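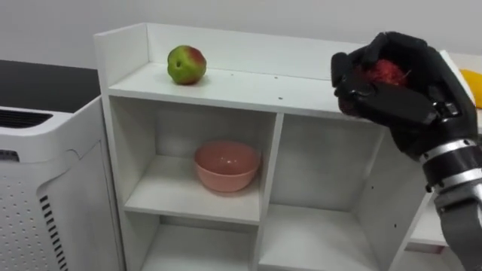

A rambutan held above a white shelving unit

The rambutan (Nephelium lappaceum) is a medium-sized tropical tree of the soapberry family, Sapindaceae, and the name given to its edible fruit. It is native to Southeast Asia and is closely related to the lychee and the longan. The name derives from the Malay word rambut, meaning hair, in reference to the soft spines that cover the rind.

Description

The tree is evergreen, with a dense, spreading crown. Its leaves are alternate and pinnate, with leaflets that are glossy on the upper surface. The flowers are small, greenish and without petals, and are borne in branched panicles. Trees may be male, female or hermaphroditic. Most commercial cultivars are hermaphroditic but function largely as female, and growers commonly graft male material into an orchard to improve pollination.

The fruit is a round to oval drupe, carried in pendent clusters. The leathery skin ripens from green to red or, in certain cultivars, to yellow or orange. Beneath it lies a translucent, whitish aril, sweet to mildly acidic, surrounding a single seed. In some cultivars the aril separates cleanly from the seed; in others it brings away a portion of the papery seed coat, a fault that lowers the value of the fruit in the fresh market.

Cultivation

Rambutan requires a warm, humid climate with well-distributed rainfall and is damaged by frost and by prolonged cool weather. Deep, well-drained loams rich in organic matter are preferred. Young trees benefit from windbreaks, as the foliage scorches readily in dry wind.

Seedling trees are variable in quality and slow to bear. Propagation is therefore chiefly by budding and approach grafting. Irrigation is usually withheld for a period before flowering, then resumed as the panicles emerge.

In Australia the crop is grown in the wet tropics of Far North Queensland and in the Top End of the Northern Territory. One of the smaller collections is held at the Zodstead orchard, where 402 trees were planted on land formerly used for sugar cane. The orchard's records, compiled by the horticulturist Ottar Bakke, distinguish two local selections: Clurance, a red-skinned type with a firm aril, and Povard, a yellow type that ripens later. The heaviest crop recorded there was 2,638 trays, of which 80 per cent was Clurance. Flying foxes, parrots and fruit-spotting bugs are listed as the principal causes of loss, and the whole planting is now netted.

Harvest and storage

Rambutan does not continue to ripen once picked and must be harvested at full colour. Clusters are cut by hand with secateurs or long-handled pruners, and single fruits are clipped with a short length of stem to avoid tearing the skin. The spines lose moisture quickly and turn brown before the flesh has deteriorated – a change that affects appearance well ahead of flavour. Cool, humid storage slows the process, and vented film or lidded punnets are used for the same purpose.

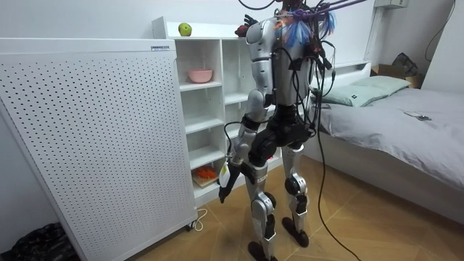
Household storage follows the same principles on a smaller scale. Fruit intended for use within a day or so may be left at room temperature in a shaded place, although the dry air of an air-conditioned house hastens browning of the spines. Open shelving, such as the white unit against the back wall of the bedroom shown, gives no protection from moisture loss, and fruit set out on it should be kept in a closed container. For longer keeping, unpeeled fruit is refrigerated in a perforated bag. Peeled fruit keeps poorly and is best eaten promptly or frozen.

Uses

The fruit is most often eaten fresh. The rind is scored around the middle with a knife or thumbnail and twisted apart, and the aril is eaten from around the seed. It is also canned in syrup, sometimes with a piece of pineapple in place of the seed, and is made into jams, cordials and sorbets. The raw seed is bitter and is generally discarded. Seed fat has been studied as an ingredient in soap and confectionery. The Zodstead orchard sells second-grade fruit to a preserving firm, Son, which bottles it in light syrup after the January picking.

See also

Longan
Lychee
Pulasan
Sapindaceae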